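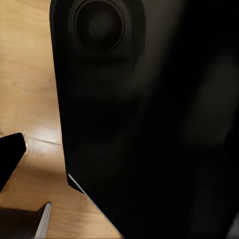
Figure 6.1. Gripper fingers beside a speaker cabinet on a wooden surface (computer rendering).

Chapter 6
The Demonstration Day

A public demonstration places demands on a robot team that ordinary testing does not. Visitors arrive with little background, stand where they please, and ask about whatever catches their eye. This chapter follows one such event, the November open day at Kadton, where guests were shown household tasks performed in a simulated home. The program, named Gradik, was run 51 times before the doors opened at 10 a.m.

Students should note how much of a household task takes place near furniture and walls. In Figure 6.2 the gripper holds a small white object in front of a door, with a tripod standing nearby. 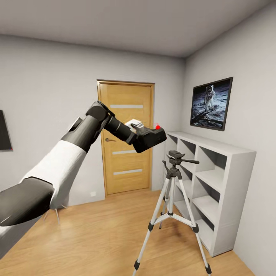 6.1 Preparing the Room

The hosts divided the morning into sessions of 20 minutes. Each session began with a short talk by Fanni Kelemen and ended with questions. Guests followed the robot's views on a wall display and were given a printed plan of the simulated room.

Small objects on the floor deserve special attention. The arms must come down from above, and their shadows may fall across the boards close to the target. In Figure 6.3 both grippers are open and empty, and a small black object lies between them. 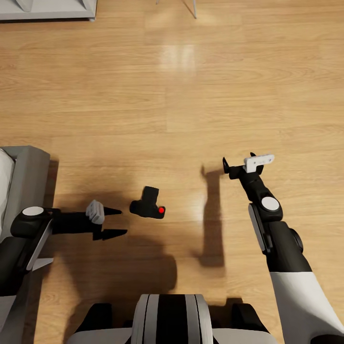
Department of Applied Automation, Kadton Institute

Large dark furniture raises a separate problem. A black office chair seen from directly above offers few edges by which to judge its shape, as Figure 6.4 shows. Presenters should allow time for this point, as guests often assume that the robot knows the room as they do.

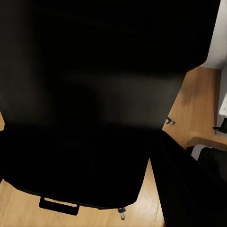
Győző Balogh remarked after the final session that guests learned more when the presenter stopped talking during a task, and he asked that future talks be cut to six minutes. His proposal is taken up in Section 6.2.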